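My laundry room safety check, with comments

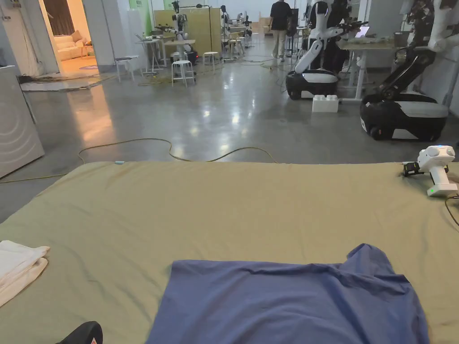 I do this check twice a year, once in spring and once in November, and I always do it with the folding half finished so I see the room the way I really use it. Start with the floor! Cords are my number one gripe. A long yellow cable lying in loops past the folding table is just waiting for somebody with an armful of towels, and the tangle on the gray mat by the doorway is worse (you can't see your feet over a full load, I've tried). So that's two fails before I've even touched the T-shirt.

Checked 28/03/2020

1. Cords off the walkway. FAIL. Yellow one gets coiled and hung up tonight.

2. Doorway mat clear and lying flat. FAIL for the cords, pass for flat. I tugged every corner and nothing curled.

3. Table steady with a load on it. PASS. I leaned on it with my whole weight and it didn't budge.

4. Table cover not hanging where it can snag. PASS, but it creeps when I fold big sheets, so I'm adding clips.

5. Lint. So-so. I got a good handful out from behind the machine with my Dustberg brush, and I'd let it go way too long.

6. Water hoses. PASS. No bulges, no drips. Mine are Flateck and they're getting old, so I'll look again in November.

7. Outlet not warm after a full cycle. PASS. Back of the hand, always.

8. Detergent up high with the lid shut. PASS, finally!

Cord hooks cost me almost 2 bucks apiece, and I'm putting up a whole row of them this week. If your floor is concrete like mine, use the wall.

251 shares | 3 comments

Marwa Erraji
Did mine after reading this and failed number 5 so badly. How often do you pull the machine out?

Noeline Maihi
Clips on the table cover, yes! Mine slid right off with a pile of clean towels on it.

Marwa Erraji
Oh no, Noeline. Ordering clips now.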